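"I get to talk to people now"

Aslı Akyol has packed and sorted at Girngate's Navthorpe site for eight years, and she lights up when she gets on to the robot. "It's got two arms and it never sulks," she says. "I was dead against it! Ask anyone."

It came in July to take over the fetching and bagging, the part of the shift that used to finish off her knees. She sets the jobs and steps in when it gets stuck, mostly over plastic bags.

"Bags are horrible for it," she says, laughing. "They crumple, they shine, they're never the same shape twice. One hung up on a hook, one sat on the carpet underneath, and it has to work out which is which."

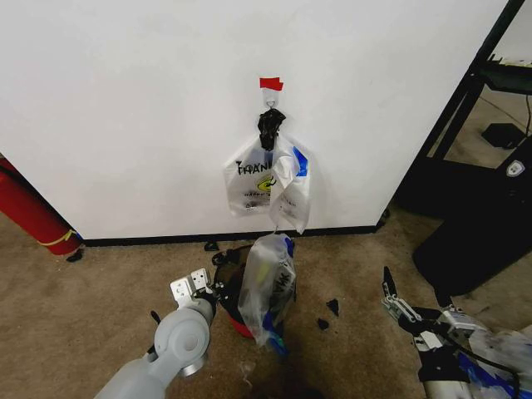 What changed for the team

Killian Collet, the shift lead, says all four people on the bench kept their hours. The early weeks were slow and a bit tense, he admits, but the talk at break has moved on to who gets trained next.

"Aslı spots things the engineers miss," he says. "She'll tell them the grip's coming in too low, and they go and change it."

She wants the Hodavholm site to have one too.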